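Lorham G4 two-finger gripper with wrist camera
Set-up and care

The G4 is a parallel-motion gripper for light collaborative arms. It is supplied with two dark grey fingers, a wrist camera bracket, a Wukar tool-side cable and a bag of finger screws. The fingers taper to a rounded tip and have a recessed slot running lengthwise near the end.

Fitting the fingers

Switch the arm to hand-guide mode and open the gripper fully. Seat each finger on its carrier with the slot facing the camera and start both screws by hand before tightening either. Close the gripper under low force and check that the tips meet. A finger that sits proud of its carrier has usually been fitted over grit — remove it, wipe both faces and refit.

Camera view check

With the gripper open, both tips must be visible to the camera, at a similar height and with a clear gap between them. Point the wrist at a plain pale surface for this check. A blank whiteboard is suitable, and marks on the lens show up well against it.
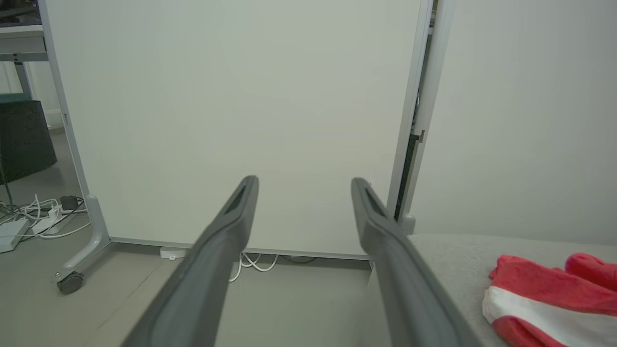 Lunia Automation — Gripper Service Team

If one tip stands clearly higher than the other, slacken the bracket, turn the camera until the two agree, and tighten again. Store the new view as the reference under Tool > Camera > Reference. The previous reference is overwritten and cannot be recovered.

Routine care

Every 40 hours: wipe the fingers and lens with a dry lint-free cloth. Solvents dull the matt finish of the fingers.
Every 1,000 hours: grease the carriers, inspect the tool-side cable for chafing at the wrist and repeat the camera view check.
After any collision: remove both fingers and inspect the carriers before running the arm.

Fingers are replaced as a pair. A worn finger used with a new one will pull small parts off centre, and the force reading will drift.

Spares

Finger pair, dark grey, with screws
Camera bracket
Tool-side cable, Wukar
Carrier grease, 12 g tube

Spares orders: Roswitha Danzer
Technical queries and repairs: Dirk Ehlers

Page revised August 25, 2025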